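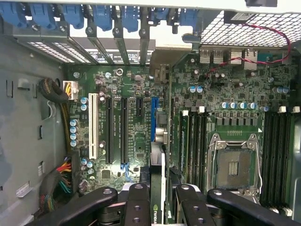
Graphics card and expansion slots, with the case open

4. Setting up a club and its players

This section explains how to enter a football club in Ponden before the first match of the season. You need the league code, which the league office sends in April.

1. Open Clubs and choose New Club. Type the full name of the club, for example Sidport Athletic.
2. Enter the league code. If the code is refused, check that you did not type a space after the last letter.
3. Choose Squad, then Add Player. For each player, enter the name, the shirt number and the position.
4. If a player is on loan, mark the box On Loan and select the parent club.

Note: A loaned player stays in the list of both clubs, but his goals are counted only for the club where he plays. Please do not create the same player a second time.

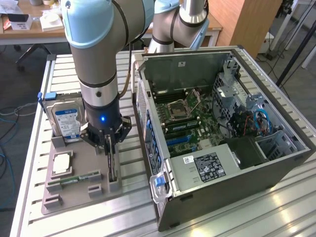

5. Go to Bench and set the number of substitutes. The usual value is nine. Youth leagues in the Curkia region allow eight.
6. Press Save Squad. Wait until the list is shown again before you close the page.

Caution: After the first match is started, the shirt numbers are locked. Only a league editor can change them, and this can take two working days.

4.1 Moving a player to another club

1. Open the player's page and choose Transfer.
2. Select the new club and the first match in which he can play.
3. Ask the other club to confirm. The request is deleted after four days without an answer. 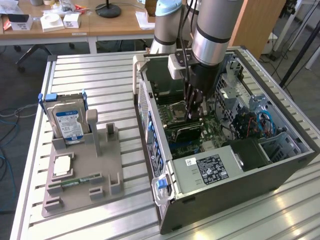

Computer case on its side, with the parts holder to the left

Goals and cards from the old club remain in the player's history. See section 8 for how to print it.

Text: Viorica Mladenović. Corrections: Mei-kuen Tsang.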